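Where Does the Water in Your Faucet Come From?

You turn a handle and water comes out. You have done this so many times that you have probably stopped being impressed, which is a little rude, considering the trip that water has made.

Most of it started as rain. Say it fell on the hills above Faltbridge, ran down into the Silta River and sat in a lake for a few months doing nothing much. Then a pipe wide enough to crawl through (please don't) carried it off to the water plant at Flemell.

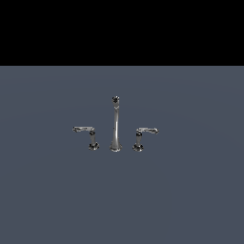

My cousin says the water in our house is older than the dinosaurs, so does that mean a dinosaur drank it? A reader in fifth grade sent us that one, and the answer is very likely yes. Water goes around and around. Try not to think about it at dinner.

At Flemell the water gets cleaned. First, workers stir in a powder that makes bits of dirt clump together and sink. Next, the water trickles down through sand, which catches most of the crumbs. Last comes a tiny dose of chlorine, to finish off any germs that thought they had gotten away with it. The whole business takes 12 hours.
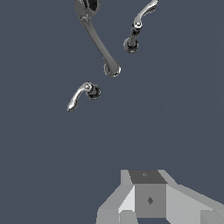 Shiny levers. A long handle makes for an easy turn.

Clean water still has to get to you, and it won't walk. Pumps push it up into the Wattimena water tower, which stands on the tallest hill in town. From there, gravity does the work for free. All that water up high presses down on the water in the pipes below, and that push is called water pressure. 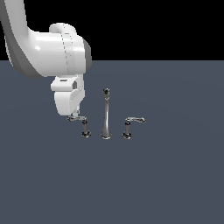 Inside a faucet there is a small gate called a valve. When it is shut, the water waits behind it, pushing. Turn the handle and the gate opens. Some faucets do everything with a single handle, but a chrome set in three pieces, like this one, splits up the job: hot on one side, cold on the other, and a spout in the middle to take the credit.
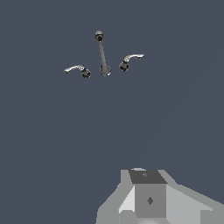

A dripping faucet usually means a worn-out washer, a little ring that costs less than a candy bar. Grown-ups can ignore a drip for 6 years. You can't see the washer from outside, so don't bother peering into the dark, round hole at the end of the spout. Trouble like that is generally down in the valve.

Try it yourself: put a cup under a dripping faucet at bedtime and check it at breakfast. Then water a plant with it.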